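Portes ouvertes chez Killari : j'ai passé l'après-midi avec des bras robotisés

7 sept. 2023

Je vous avais promis un petit compte rendu si j'arrivais à décrocher une place, eh bien c'est fait ! L'atelier Killari, à la sortie de Tirkby, ouvrait ses portes au public et je me suis inscrite dès que j'ai vu passer l'annonce (j'avais raté l'édition de janvier, je m'en mordais encore les doigts). On était plus de 100 visiteurs sur la journée, répartis en petits groupes, et le mien comptait 9 personnes, dont deux gamins qui ont posé de bien meilleures questions que moi.

Pour ceux qui ne connaissent pas, Killari travaille sur la manipulation d'objets du quotidien. Pas de carrosseries à souder ni de palettes à empiler, donc, mais tout ce qui traîne dans une cuisine ou une buanderie et qu'on attrape sans y penser. La maison emploie 36 personnes, et j'ai eu l'impression qu'elles étaient toutes là pour nous accueillir, café à la main.

La matinée, c'était plutôt conférences et diaporamas, je ne vais pas vous mentir, j'ai un peu décroché pendant la partie sur l'étalonnage. Après le déjeuner, par contre, on est passés dans la salle des démonstrations, avec 4 postes installés en enfilade et un opérateur à chacun. On pouvait circuler librement, s'approcher des écrans, poser des questions -- et même redemander un essai quand on avait le dos tourné au mauvais moment !

Mon poste préféré, c'était celui de Maksym Ivanyshyn. Il s'occupe de la préhension, autrement dit de tout ce qui se joue entre les doigts du robot et l'objet, et il en parle avec un enthousiasme franchement contagieux. Son dada du moment : les objets percés, passoires, paniers, égouttoirs et compagnie. Pour nous, rien de plus banal. Pour une caméra fixée au poignet, c'est une autre histoire, parce que chaque trou change d'aspect selon la lumière qui passe derrière, et que les reflets du plastique viennent s'en mêler. Sur son écran, on suivait tout ça du point de vue de la pince, et j'avoue que je suis restée plantée devant un bon moment.

De si près, on perd complètement l'échelle. Une paroi vert pâle pleine de petits trous, les uns sombres, les autres tout blancs, et les deux doigts écartés qui montent du bas : ma voisine a cru à une vue de façade d'immeuble, et moi j'aurais dit une râpe à fromage. Maksym nous a fait remarquer que l'essentiel pour lui, c'est de trouver le bord, et que tout le reste vient après. 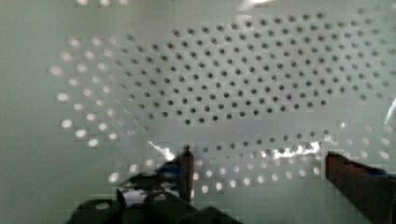

Et côté questions du public ?

Elles ont fusé, et pas toujours là où je les attendais. Un monsieur voulait savoir si la pince pouvait casser un verre (oui, et elle ne s'en prive pas, d'après les opérateurs). Une des gamines a demandé si le robot savait quand il se trompait. Gros silence, puis Maksym a répondu que c'était à peu près son sujet de travail des prochains mois -- elle était ravie, et sa mère aussi.

J'ai demandé de mon côté à quoi tout cela allait servir. Killari a un projet commun avec Etberg, qui équipe des cuisines collectives, pour aider au rangement de la vaisselle après le service. Les essais sur place n'ont pas commencé et personne n'a voulu me donner de date, j'ai pourtant insisté. Les pinces, elles, sont mises au point avec Koval, un petit fabricant de la région qui tenait une table près de l'entrée et laissait tout le monde tripoter ses prototypes. J'y ai passé beaucoup trop de temps. Les doigts sont plus légers que je ne l'imaginais, et il y en a de toutes les formes.

Petit bémol quand même : la salle est bruyante, et au fond du groupe on n'entendait pas la moitié des explications. Un micro ne serait pas du luxe la prochaine fois. Et si vous venez en voiture, garez-vous au bourg et finissez à pied, le parking de l'atelier était plein avant dix heures.

Killari envisage de remettre ça en janvier, avec inscription en ligne comme cette année. Je vous préviens dès que les réservations ouvrent !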